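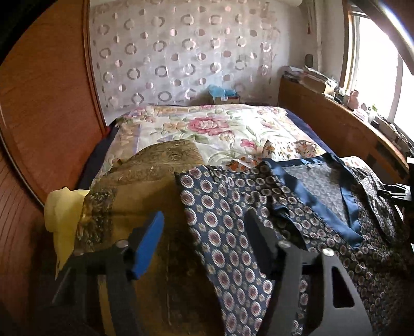
A gripper for the folding pile

The maker behind the Sturkero gripper works in two places. The cutting and drilling are done at Usow, a shared workshop with a long waiting list for the good bandsaw, and the trying out is done in a bedroom. We spoke over tea at the workshop one afternoon in June, with the noise of somebody's planer coming through the wall.

The project began with laundry. "I wanted an arm that could fold shirts," the maker says. "Everybody wants that. I had a second-hand arm and I spent a winter failing to program it. Then I read about people who collect the movements first, by hand, with a tool shaped like the end of the robot. So I put the arm back in its box and made the tool."

The tool is held in the hand and worked like a large pair of tongs. The frame is flat black plate with openings cut through it, and one finger has a bright blue pad. A camera looks out over the jaws and records whatever they are doing.

The present version is the fourth. The first was too heavy. "You could hold it for ten minutes and then your wrist gave up. So I cut holes. The long triangle in the jaw plate is just weight I took out. I drew it on with a ruler and it was strong enough, so it stayed."

The second version had smooth fingers, and thin cloth slid straight out of them. The third had a pad that came unglued. For the fourth the maker ordered pad material from Hendriks, a small supplier two streets from the workshop, and changed the way it is backed. "It's a boring fix. I roughed up the surface and used a better glue. I should have done that at the start."

Why a bedroom, and not a clear bench at Usow? "Because that's where clothes are. On the bench I had one grey T-shirt and a white board, and everything I recorded looked the same. At home there's a flowered bedspread and patterned things lying on top of it, and the edges are hard to find even for me."

Patterned cloth has become something of an interest. A navy garment printed with round medallions goes on the bed next to an olive-gold paisley, and the job is to take hold of one and leave the other alone. "The navy one has a shiny blue band along the edge. It's a good place to aim for. The paisley has nothing like that, it's busy all over, so you have to go by the folds."

Light is the other difficulty. The window beside the bed goes completely white in daytime, and the corner by the wardrobe goes black. The maker has tried recording in the evening by lamp, and didn't like it. "The colours go brown. I'd sooner have the window."

So far there are 101 recordings, each of one pick or one fold, kept on a drive labelled Raltel after the brand of biscuit tin it lives in. Roughly 35 of them are ones the maker would call clean. In the rest the hand hesitates, or the jaws close on two layers. "I keep those as well. I may want them later."

The cost has been modest. The plate was offcuts from the workshop bin and the screws came out of a drawer. The camera was the only thing bought new, apart from the pads.

Next comes a stiffer hinge, and after that the arm will come out of its box. The mounting holes have already been drilled to match. "I measured them twice and I still think one is off," the maker says. "If it is, I'll file it. Then I'd like to see it lift a sleeve – only lift it, and put it down again somewhere near where I asked."

Usow members can see the gripper on the shelf by the drill press most evenings. Drawings for the jaw plates are in the folder underneath, and the maker asks that they be put back in order.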